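Speaker notes: What Gets Left on the Ferry
Regional small-operators meeting, Drultside, 4 Sep 2020
Slot is after lunch. Speak up.

OPENING (two minutes, no more)

Thank the hosts. Pronounce Drultside the way they do, with the D barely there.

Start with the glass eye. Everybody wants the glass eye, so give it to them now and they'll stop waiting for it. Brown, in a sock, found under a seat on the last sailing. It was collected by a very polite man who wanted the sock back too, and was a little short with us when we couldn't find it.

Then: I run the lost and found for the Valevlow ferry. I have done it for eleven years. I applied for a job in ticketing.

Pause. If they laugh, good. If they don't, go straight on to the umbrellas.

PART ONE: THE STUFF

Last year we logged 2,000 items. 177 of them were umbrellas. People assume it would be more, and it would be, except that most people who leave an umbrella on a ferry quietly take somebody else's on the way off. We are running an umbrella exchange with boats attached.

Say what comes in: single gloves, reading glasses, phone chargers, hats in March when the wind gets up. One tuba mouthpiece. A wedding cake topper with the groom missing (bride fine). Library books, which go back to the library, and which the library has never once thanked us for.

Don't do the false teeth. I did them at Pongsiri and a woman in the second row had to step out.

The point to land here is that most of it is dull. If you set up your system for the glass eye, it will fall over the first time you get four identical black backpacks off one sailing. Set it up for the backpacks.

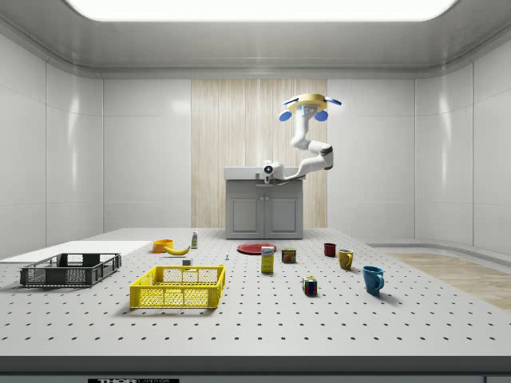
How long should a small operator keep an unclaimed item?
We keep ours 68 days, and food goes out the same night. Check your local rules before you copy that, as some places set a minimum for cash, jewelry and ID.

Somebody will want to know why 68. The old policy said "two months or so," the lawyer wanted a number, and the man who had the job before me picked one on the phone. I've defended it in three meetings as though it came down from a mountain.

PART TWO: THE TAG

Hold up a tag. Bring more than one this time, people walk off with them, and yes, I see it.

Our tag has four lines. Date, sailing, where on the boat, what it is. We used to have nine, including "condition" and "estimated value." Deckhands are tired at the end of a shift. With nine lines to fill in, you get a tag that reads "bag, boat."

Talk about "what it is." Write what you can see. Our rule is no guessing at brands and no guessing at metals. A tag that says "gold ring" is a promise. A tag that says "yellow ring, plain" is a ring. We had a claim some years back over a bracelet that our own tag called silver, and the owner, on getting it back, was very surprised to learn from the repair shop that it wasn't. She held us responsible for a while. I'd say she still does, she waves with only the one hand now.

Also say what you leave out. When someone calls, you want them to tell you the thing the public listing doesn't say. So the listing says "blue backpack" and the tag says "blue backpack, broken zipper pull replaced with paper clip." Whoever mentions the paper clip gets the bag.

Skip the fraud story unless they seem lively. Short version: same gentleman, five different cameras, always "a black one."
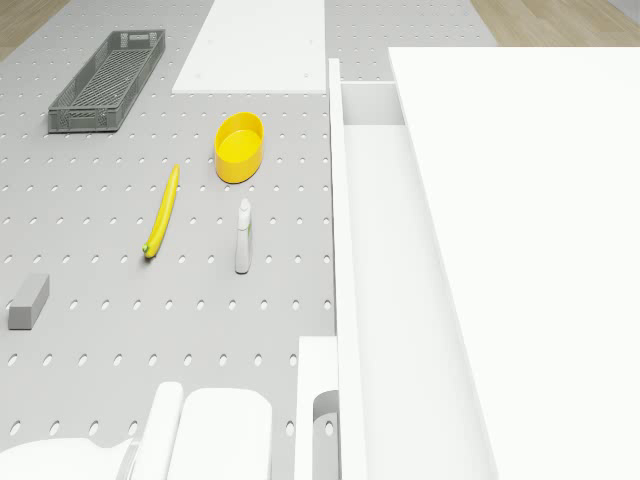

The other thing about tags is string. Buy the good string. We went to adhesive labels for one season because Drivham had them and swore by them, and I spent that summer with a shelf of bare items and, on the floor beneath, a drift of very accurate labels. Drivham has since gone back to string. They don't bring it up.

Tie it to the item. If the item has no loop or handle, bag it and tie the bag. Clear bags. With a dark bag you'll open it every time the phone rings, and sooner or later you'll put the wrong thing back in.

(Drink water here.)

PART THREE: THE PHONE

Ask who in the room answers their own lost and found line. Look sympathetic.

People who have lost something are upset about the wrong thing. They are calling about a scarf and telling you about their sister. Let them, up to a point. I've found that asking "which side of the boat were you sitting on?" brings them back, as they have to think about it, and it's useful besides.

Don't say "we'll call you if it turns up." We said it for years. We meant it, too, and then the pad of callbacks got to be its own lost item. Say "call us after the last sailing tomorrow." Or give them the web form, if you have one. Ours was built in a weekend by Nattawut Wattanapong and has outlived two official websites. It is gray. It has one button. I'm not allowed to touch it and I'm grateful.

Last year the form took in 390 reports, and it was worth it for one field alone, the one that asks "could it be somewhere else?" A fair number of people get that far, go look in the car, and never hit send.

Mention Jintana Srisuk's script for angry callers, copies at the back. It's half a page. The first line is "What does it look like?" and I have never needed the rest.

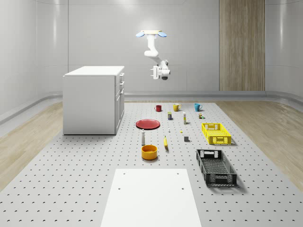 White arm with the gripper raised and empty.

PART FOUR: GETTING RID OF IT

Now the part they came for, judging from the emails.

After 68 days everything goes one of four ways. Coats and bags go to the clothing bank. Glasses go in the optician's box. Electronics get wiped or destroyed, and get this in writing from whoever does it for you. The rest goes to the sale.

The sale. Spring, terminal parking lot, folding tables, rain. Price everything in round numbers. Don't put out anything with a name on it, which sounds obvious until you've watched a man buy back his own lunchbox for a dollar and be pleased with the price.

Children's toys: hold them longer. It isn't in the policy. We have a stuffed rabbit that has been "being processed" since I started. If anybody from head office is in the room, the rabbit is being processed.

Cash: separate log, two signatures, no exceptions, and no jokes either. Slow down on this. It's the only section where I'd like them to write something down.

Keep a record of where each batch went. Three weeks after you give away the red coat you'll hear from the red coat's owner, and "the clothing bank, the second batch" is a far better answer than silence. She might even get it back. Ours did, and she had to buy it, and then she sent us the receipt.

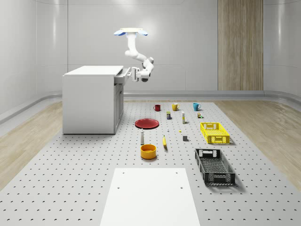

Anjani Kusuma objected to this whole section when I ran it past her, saying that a sale makes passengers suspect you want them to lose things, and that she'd give the lot to charity and sleep better.

Give her that one in full, it's a fair argument. We net enough from the sale to pay for tags, bags and string, and that's about the size of it. If you already have a budget for string, do what Anjani does.

CLOSE

Go back to the four lines: date, sailing, where, what. Put the tag up on the screen and leave it there through questions.

If asked about software: we looked, it was for airports.

If asked about pets: one parrot, claimed within the hour, and I'm told it had been announcing the wrong stop.

If asked about the sock: no, still nothing.

Collect the tags on the way out. Stand by the door if you have to.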